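December 13, 2021

ok thread on to-do lists. I quit the apps in April and people keep asking what I use now so I'm typing it all out once, fast, on the bus

1/ Background. I had 654 open tasks in Vureo. Six hundred and fifty four. Some of them were from two apartments ago. One said "lamp???" and I have no idea which lamp

2/ Vureo isn't a bad app btw. Nice fonts. Syncs fine. Problem is it'll take anything you throw at it and never push back. You type "learn accordion" at 1 am and it just goes sure, what day

3/ So every morning I'd open it, see a wall of red overdue stuff, move it all to tomorrow, feel like I'd done work. Hadn't done work. Had moved it

4/ First thing I did was export the whole pile and read it. Took a whole evening. Snacks were involved. 461 of them I deleted on the spot, no regrets, didn't even do the "someday" folder thing

5/ The someday folder is where I used to put stuff I felt bad about. Mine had "call the Otitden library re: fine" in it for so long that they dropped fines

6/ What was left sorted into stuff with a real date (taxes, dentist, car) and stuff that was just me wanting to be a person who does things. Real dates went on the wall calendar. The free one from Clarnus with the coupons on the back, it's great, big squares

7/ Then paper. I tried the fancy route first, a Mateos notebook, the one with the numbered pages and the ribbon. Wrote in it for nine days. Too nice. Felt like I had to have good handwritting to buy onions

8/ Tried index cards. Lost them. Found them in a coat. Lost the coat (found the coat)

9/ Where I ended up is a whiteboard and a marker. Sorry, I know, very boring answer
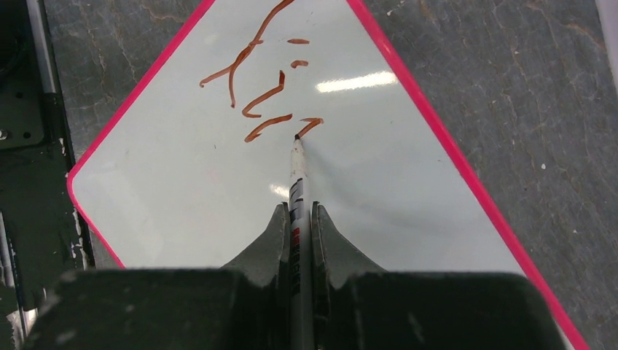

six marks, orange-brown ink

10/ Why a board. It fills up. That's the whole trick for me. App has no bottom, notebook has another page, a board gets full and then you have to wipe something off before anything new goes on. You have to stand there and pick

11/ My rule is 4 things on it. Not per category, total. If a fifth shows up it waits on a scrap of paper stuck to the fridge and most of the time the scrap solves itself by Thursda– by the end of the week I mean

12/ And they have to be things I can finish in one go. "Garage" is not a task. "Take the paint cans to the drop-off" is a task. I wrote "garage" on there in the spring and stared at it for a month like it was a painting

13/ Somebody in replies last time said "but what about recurring stuff". Don't write it down. I know I have to do laundry. The laundry tells me

14/ Ok and work stuff stays at work. Separate list, on a legal pad, stays on the desk. I used to have both in one place and would be making soup and see "Q3 invoices". Ruined the soup mood

15/ Things I thought would go wrong and didn't: forgetting birthdays (they're on the Clarnus calendar), forgetting groceries (I forgot groceries before too), being out and having an idea (I text it to myself, and by the time I get home half of them are dumb)

16/ Things that did go wrong: I brushed against it with a sleeve and erased the dentist. Got charged for the missed one. So yeah, dates go on the CALENDAR, see post 6, learn from me
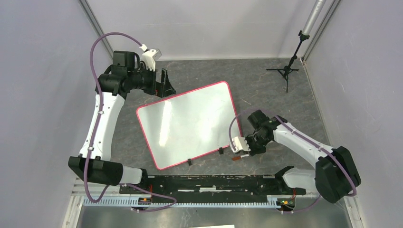

17/ Keeping the list somewhere you'll run into it matters more than what you write it on. Mine was on the inside of a closet door for a while and I just never opened that closet. Hall is better, kitchen counter is better still. Doesn't need to hang on anything either – a board lying flat and a bit crooked, like the white one with the pink-red border there, works fine, and with an edge that loud on a gray speckled top you're not going to miss it. Mine leans on the toaster most days

18/ Small stuff on markers. Put the cap back on. Store them lying down. Buy a dark color if your eyes are like mine, I had a yellow one and it was like writing with lemon juice

19/ Wipe the board on the same night every week even if it's not done. Anything you'd write again, write again. If you stand there and don't feel like rewriting it, well there you go

20/ The rewriting part annoys people. It annoyed me. Copying "call about the gutter" for the third week running is embarassing enough that you call about the gutter. I called about the gutter. It was 300 dollars and it took them one morning

21/ Do I get more done? Don't know. Don't track it anymore, that was sort of the point. I get fewer things half started, and I sleep better than when the phone was buzzing at me about a lamp

22/ If you want to stay on an app that's fine, just go in and delete. Start with anything older than a year. You'll find two or three real ones in there and the rest is just old moods

23/ oh and somebody's gonna ask – yes I deleted "learn accordion". Looked up what they cost first. Then deleted it

24/ my stop, will do replies tonight. someone remind me to pick up onions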